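2026-09-21

Laundry system, second revision. Wrote down the washer settings this morning before I forgot them again: 68 minutes on the mixed cycle, half a cap of the Flumon liquid, no softener. The softener was leaving a film on the cleaning cloths and they stopped picking up water. Stopped using it in February and the cloths have been fine ever since, so that question is closed.

The washer counter stands at 1,470 cycles. The Druven manual wants the drain filter cleaned and the inlet hoses looked at by 2,000. I did the filter today anyway. One hair tie, a quantity of gray lint, and a button that matches nothing I own. The hoses are dry at both ends. The one on the cold side has a slight bend near the valve that I don't like, and I will order a longer one from Rowlands if the price is still what it was.

Sorting. The old method was to put everything small in one deep hamper and pick through it at the end of the week. The problem with a deep hamper is that socks go to the bottom and stay there through two or three loads. The new rule is that small items go in a shallow basket with holes in the sides, and the basket goes on the table, where I have to look at it. Nothing stays in it overnight. When it is up to the second row of holes it gets emptied, whatever else is going on.

I also settled the order of folding. Flat cloths first, then anything with sleeves, then the small rolled pieces last, which fill the gaps in the drawer. I tried it the other way around last week and the rolled pieces took the whole front of the drawer and had to come out again. Folded cloths get stacked with the fold toward me. It makes no difference to the cloth but I can pull one without lifting the rest.

The table itself is working out well as a folding surface. Pale wood, smooth enough that nothing snags, and the height is right for standing. I had considered the Ralthorpe folding bench and decided against it - too narrow for a bath towel laid flat, and the legs fold toward the side I would stand on.

Small pieces in the blue basket, and the pale wood over gray carpet.
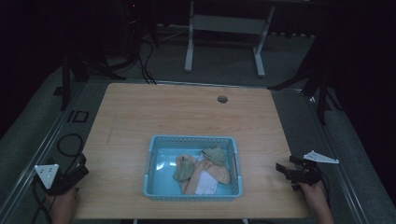
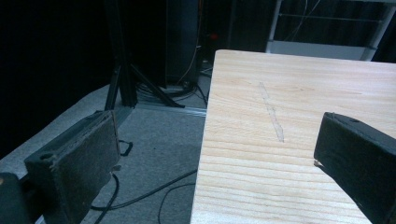
Remaining items. The drawer needs a divider at 7 inches from the left side, full depth. I have an offcut that may do if I take a little off one end. Sand the cut edge before it goes in or it will catch on everything knitted.

The drying rack is still too close to the wall. Thick items dry on the room side and stay damp on the other, and turning them halfway through is a step I would like to remove. Will move the rack out by a hand's width and see if the towels come off evenly. If they do, mark the floor position with tape.

Bath towels tomorrow, on the hot cycle. Check the cold hose again after that load.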